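Week 4 notes: working safely round the arm

Right, so last week we got through what a risk assessment is for, and a few of you asked me how much of it survives contact with a real bench. More than you'd think! I still use the sheet I wrote when I was at Maltby, and it only runs to 2 pages.

The first rule is the dull one. Slow speed whenever a person is inside the line, and the handheld controller stays with whoever is inside it -- never with a mate across the room. At Lekville we had a 30 minute limit on teaching by hand, after which you swapped over, tired or not. 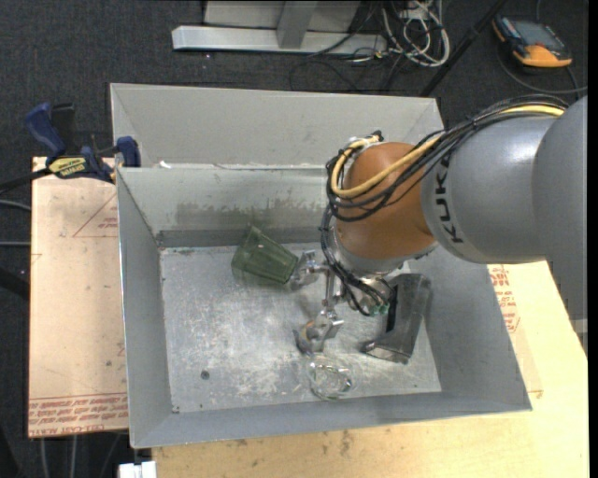
Second rule: clamp things down. If a bin can slide, your taught positions are worthless and the gripper may end up pushing into metal. Check the clamps before every run and write it in the log (yes, every run, even on a Monday morning).

Cables next. Move the wrist through its full range by jogging it slowly, and watch for anything pulling tight or snagging. I've seen a run stopped at pick 196 by one loose loop, and it took the whole afternoon to sort out.

For next time please read section 42 of the Witkowska handbook, the bit on stopping distances, and bring your own draft sheet. Rough is fine -- we'll mark them up together.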